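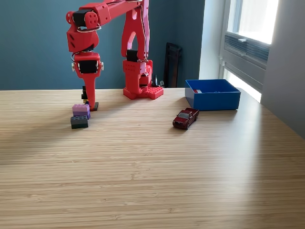

Why split a policy's actions into chunks?
Short chunks let the arm look again sooner, so it can fix a bad approach before the fingers close.

I rewrote the Flonby runner on Sunday and I love it! Planning now happens in its own thread, and the motor loop never waits.
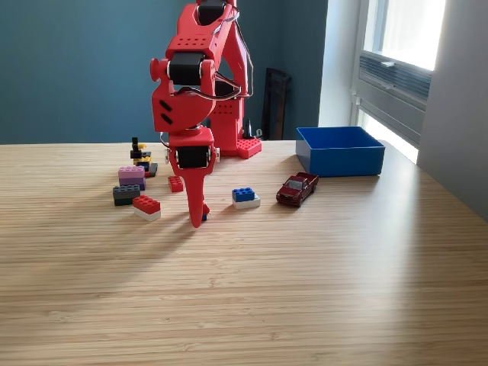
The old version stalled for 400 ms between chunks. Érica Assunção suggested blending the last 2 actions into the next chunk, and wow, so smooth.

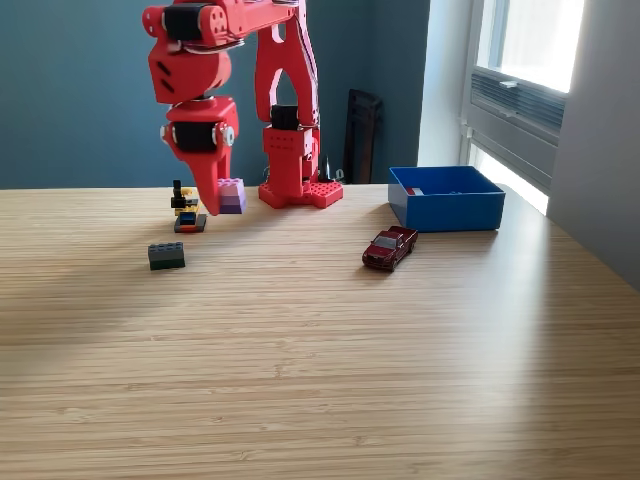 Next up is the logger, which still drops timestamps.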